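Stundudine Showroom, Jerklow: progress report for the second funding period

Summary

The showroom is fitted out and has been open to visiting groups since February. The walls, the lighting and the main tables are finished. The handling area is in use, although its labels are still temporary. Two items from the original plan are late: the storage drawers and the large-print guide. Spending is within the grant, and we are asking for one small change to how the remainder is divided.

The report follows the order of the work plan agreed at the start of the grant, so that it can be read against it. Items closed in the first report are left out unless something has changed.
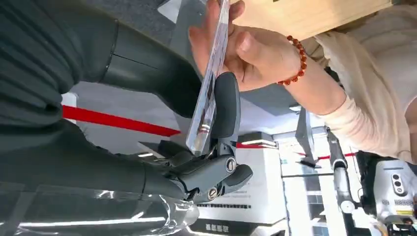

Jerklow, March 7, 2026

1. The room

The showroom takes up 104 square metres on the ground floor of the former Imon print works. When the last report was sent in, the plaster had been repaired and the floor was still covered in boards. The boards are now up and the walls are painted pale grey, with the long red stripe that was in the first drawings. There was some discussion about dropping the stripe to save money. We kept it, and the painters did it in the same visit as the grey, so the saving would have been small in any case.

The grey needed a third coat on the side nearest the old loading door, where the repaired plaster took up more paint than expected. The extra paint came out of the contingency line.

Lighting was finished in the second week of February. We had planned for spotlights throughout, but the tables were hard to use with strong light coming from one side, and clear or shiny objects were difficult to look at for long. Half of the spotlights have been turned to the walls and softer lamps hang over the tables. The remaining spotlights can be moved along the track without an electrician.

Heating is still uneven. The end by the entrance is cold first thing in the morning, and groups tend to move away from it. The landlord has agreed to look at the door seals.

2. The handling area

Most of the grant for this period went on the handling area, where visitors can take hold of objects and not only look at them. There are 200 objects in the handling collection at present. They were chosen to give a spread of weight, surface and shape: card, cloth, metal, glass substitutes, rope, turned wood, and a number of long clear pieces that are awkward to hold and interesting for that reason.

The clear pieces have been more popular than we planned for. Visitors pick them up near the top and turn them to see what is inside, and in a group they get passed along from hand to hand. They also mark easily. We have started wiping them after every group and have taken four out of use with deep scratches. Replacements are priced in section 5.

Staff notes from the February sessions raised these points:

Visitors spend longer with objects that are handed to them than with objects laid out on the table.

Anything narrow rolls. A strip of felt along the table edge has dealt with most of this.

Long pieces should be passed upright where there is room, as they knock into other things when they are carried flat.

Bracelets, watches and loose sleeves catch on some of the rougher metal objects. Nothing has been damaged and we do not ask anyone to take anything off, but those objects have been moved to a separate tray.

3. Visitors

The showroom received 442 visitors in February, all in booked groups. School parties made up the largest share, followed by adult learning groups and a few trade visits. The work plan allowed for a slow first month, and we are ahead of it.

Groups are limited to 20 people. We tried one larger booking at the start of the month and it did not work well; those at the back could not reach the tables and drifted towards the wall displays before the session was over. The limit has been kept since then, and larger parties are now split into two sittings with a short gap between them.

The feedback cards are being filled in by adults but seldom by children. We are going to try a shorter card with fewer words. The most common request so far is for more seating, and the second is for the name of the material to be shown next to each object.

4. Work that is late

Storage drawers. The Baek drawer units were ordered in good time but the runners supplied were too short for the depth of the cabinets. The supplier has accepted the error and new runners are on order. Until they arrive the spare objects are in lidded boxes under the tables. It takes longer to set up and pack away, and the boxes have to be pulled out before the floor can be cleaned.

Large-print guide. The text is written and has been checked. The layout is not done. We held it back while the object list was still changing, and now that the list has settled it can go ahead. Permanent labels for the handling area will be printed at the same time, in the same typeface.

5. Budget

Painting came in slightly over its line and lighting slightly under. The two nearly cancel out. Staff time is on budget. The full figures are in the attached sheet, which uses the same headings as last time.

We would like permission to move the unspent part of the lighting line into objects and replacements. It would pay for new clear pieces in a harder-wearing plastic, and for a small reserve of the items that wear fastest - the cloth samples in particular. No other lines would be affected.

6. Next period

Fit the drawer runners and clear the boxes from under the tables.

Finish and print the large-print guide and the labels.

Add two benches along the grey wall, leaving the stripe uncovered.

Open the showroom for one unbooked afternoon a week, as a trial, with a member of staff at the handling tables throughout.

Ask the landlord for a date for the door seals.

The next report is due at the close of the trial and will include visitor numbers for the unbooked afternoons as a separate line.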